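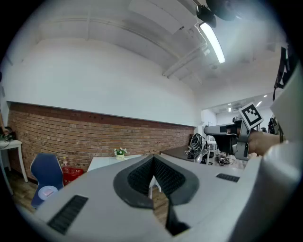

From: Despina Oprea
To: handheld-demos list
Subject: Re: Handheld sessions vs. remote control
Date: 26th June

Catinca Pîrvu wrote:

> We now have 403 demos from the handheld grippers at Steleo. With
> remote control we got 51 in the same number of sessions. I think
> the case is closed, and Sandu should drop the remote rig.

I'm not there yet, Catinca. You've shown that people are quick with their hands, and I'd have bet on that before you started. What I want to know is how many of the 403 the arm can follow. A wrist will turn in ways ours can't, and people don't notice they're doing it. The 51 remote ones are slow and ugly, but every one of them was done by the arm itself, so we know the joints can get there.

Two things I'd like before anyone unplugs anything:

- Replay a batch of the handheld demos on the real arm, picked blind. Mieczysław can pick, he has no stake in it.
- Tell us how many you threw out because the marker tracking dropped. The note from Clirnico skips this completely.

Also, were the 403 all done by the same 2 people? If so, I'd worry we're teaching the arm their habits along with the task.

I can run the replays if somebody sends me the files. The shared folder still won't let me in.

Despina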